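Home Contents Preface Part One Part Two Index Next chapter

Chapter 9
Looking After a Two-Arm Table Cell

I've put this chapter later than some teachers would like. You've already moved an arm, stopped an arm, and (if you're anything like me) driven one into the table. Now we get to the part I enjoy most, keeping the thing running week after week!

Our cell for the whole chapter is the one in the Iseck shop at Nernness, known in the logbook as Divden. It has two arms bolted at the front edge of one table, gray walls on three sides, and a beam across the front between the arm bases. I looked after it through a January when it ran bagging work all day, and the log for that month has 209 entries. Most of them are dull. Dull is good. We'll read plenty of them later on.

Let's start with cables, the first thing I check every morning at seven. A cable on a moving arm has to be long enough to reach and short enough to stay out of trouble, and those two wishes fight each other at every joint. Pull it tight at the elbow and you'll wear out the connector. Leave too much at the wrist and the loop swings across the work, right where the grippers are trying to pinch something thin and crinkly like a produce bag.

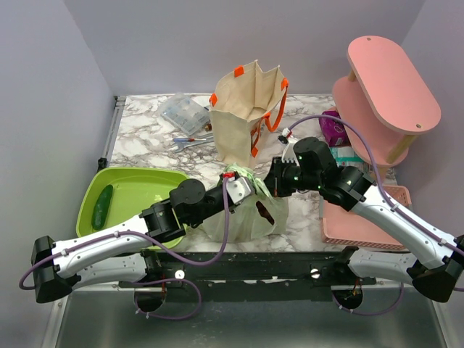
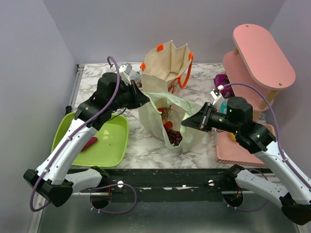 Divden at work on a green bag. The purple cables follow the white links back from the wrists.

My rule for a new cable is to tie it loosely first, then run both arms slowly through every pose the job needs, including the ugly ones where the wrists nearly meet. Watch the loops, not the grippers. When you like what you see, snug the ties down and write the date in the log. After 300 cycles go back and look again, because a fresh cable settles and the loop you were so proud of will have crept somewhere else.

The second check is the gripper tips. Wipe them, close them on a strip of paper, and tug. If the paper slides out on one arm and holds on the other, stop there and fix it before anything else. I once spent an afternoon retuning a motion that was fine (entry 704 in the old book, go ahead and laugh) when all I had was a greasy fingertip.

Bolts come third. At Asfaw, where I learned this trade, we put a wrench on the base bolts every 1,000 cycles, and I still do. Mark each bolt head with a paint line once it's tight, and the next check takes a minute with a flashlight.

Before you go on to Section 9.1, get your own logbook out and rule four columns in it: time, cycle count, what you saw, what you did. Keep the last two separate. You'll want them that way when we start tracing faults.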